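The old bakehouse at Brullar is baking again. After standing idle for years, the brick oven first fired in 1879 was lit on October 16, 2019, and by mid-morning the queue for sourdough ran past the post office and around the corner!

The Brullar Bakehouse Project has spent two winters on the place, repointing the chimney, relining the oven floor and replacing the rotten sash windows on the laneway side. The first bake was 72 loaves, a mix of white sourdough and a dark rye made with flour from the mill at Nakton, and every one of them was gone before lunch.

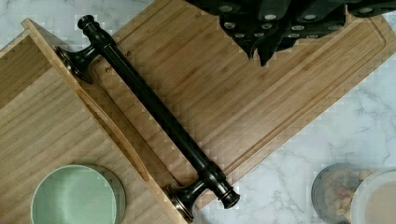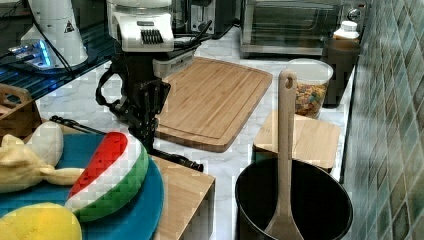
One reader, writing in after we flagged the reopening in July, remembered being sent down on a bike for two high-tin loaves and eating the warm end off one before getting home, and asked whether the finger buns would be coming back too. They will! Pink icing, coconut on top, on the counter from next month.

Stępień, the family firm that rebuilt the oven arch, saved as many of the original bricks as it could and matched the rest from a demolished kiln out Nakton way. The colour is a beautiful match, and you'd have to get up very close to pick the new ones from the old. The oven takes a full day to come up to heat, so the fire is lit the afternoon before each bake.

Beginners' bread classes are next on the list, and what a treat they sound: mixing, shaping and a turn with the long peel, plus your own loaf to take home still warm. The first lot is already full, but a waiting list is open at the bakehouse counter. Donations toward the flour store now stand at $3054, and anyone who chips in $100 or more gets their name on a tile by the front door.

Recent items
Nakton mill opens its gates for spring tours
Lematik Hall gets a new floor
Seedling swap returns to Brullar
Library extends its Saturday hours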